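Why Does the Bathroom Mirror Fog Up?
by Anitha Iyengar

Every morning in my house goes the same way. I take my shower, I pull back the curtain, I reach for my toothbrush, and I look up to see my own face. And my face is gone! There's just a big gray cloud where the mirror used to be.

When I was little I thought the mirror was tired. Then I thought somebody had breathed on it. (That second guess was closer than you might think. We'll get to it.)

So let's figure out where that cloud comes from, and what you can do if you'd like to see your hair before school.

Water you can't see

You already know that water can be a liquid, like the stuff in your bathtub. You know it can be a solid, like an ice cube. It can also be a gas, and when it's a gas we call it water vapor. Water vapor is invisible. It's floating around in the room with you right now, tiny bits of water much too small to see, bumping around in the air with everything else.

Some air has a lot of water vapor in it and some has just a little. The air in a desert is pretty dry. The air in a bathroom after my brother's had a shower is practically soup.

Hot water sends off vapor much faster than cold water does. That's why a hot shower fills up the room and a cold one doesn't. I have tested this, and I don't recommend the cold one, especially on a Monday.

Warm air can hold more

Grown-ups like to say that warm air can "hold" more water than cold air. It isn't really holding anything, since air doesn't have hands, but it's a handy way to think about it. When it's warm, lots of water can stay floating around as vapor. When the air cools down, some of that water has to turn back into liquid. Scientists call this condensation. It's a long word, so say it out loud a couple of times. Con-den-SAY-shun.

Now think about your mirror. It's made of glass, it's been hanging on the wall all night, and it's cooler than the steamy air from the shower. The warm air drifts over and touches the glass. Right there, next to the mirror, the air cools off, and the water vapor in it turns into drops. 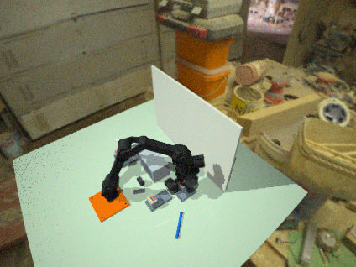 The drops are teeny. There are so many of them, all squished together, that they make the whole mirror look gray. A clean mirror is smooth and flat, so light bounces off it in a nice neat way and you see your face. A mirror covered in drops sends the light off every which way – left, right, up, down – and your face gets scrambled into a blur.

If you wait, some of the drops bump into their neighbors and join up. Then they get heavy and slide down the glass, and they leave a clear stripe behind. I like to pick out 2 drops and race them. Mine always loses.

Try it yourself

You can make your own fog without taking a shower at all. You'll need:

A small mirror (ask first if it's somebody's good one)
A refrigerator
Your breath

Put the mirror in the fridge and leave it there for 3 minutes. Take it out and look at it. Then hold it close to your mouth and go "haaaah," as if you were cleaning a pair of glasses.

See the cloud? Your breath is warm and it's full of water vapor, and the mirror is cold. It's the same thing that happened in the bathroom, only smaller. Now warm the mirror up by holding it flat between your hands for a while. Wipe it dry and breathe on it again. Did the cloud get smaller? Did it go away faster?

Write your name in the fog with your finger while you're at it. I can't help doing this every time.

How to keep a mirror clear

Turn on the fan before you get in the shower. It pulls the damp air out of the room. If you don't have a fan, open the door a crack when you're done – once you've got your towel on, please!

You can also warm up the mirror. Some fancy bathrooms have a heated pad behind the glass, so the glass never gets cool enough for drops to form. If you've got a hair dryer, a grown-up can blow warm air on the mirror and you'll see a clear patch open up in the middle. Keep hair dryers far away from the sink and the tub, and let the grown-up do the holding.

And then there's the soap trick. Rub a little bar soap on a dry mirror and polish it with a cloth until you can't see the soap anymore. The water still lands on the glass, but the soap helps it spread out into one thin, flat sheet instead of all those little bumps. Light goes through a flat sheet pretty neatly, so you can see yourself. Try soaping just half the mirror so you can compare the two sides after your next shower.

Other places to look

Check the outside of a cold glass of lemonade in July, or the kitchen window when there's pasta cooking. Car windows do it too, when everybody piles in with wet coats.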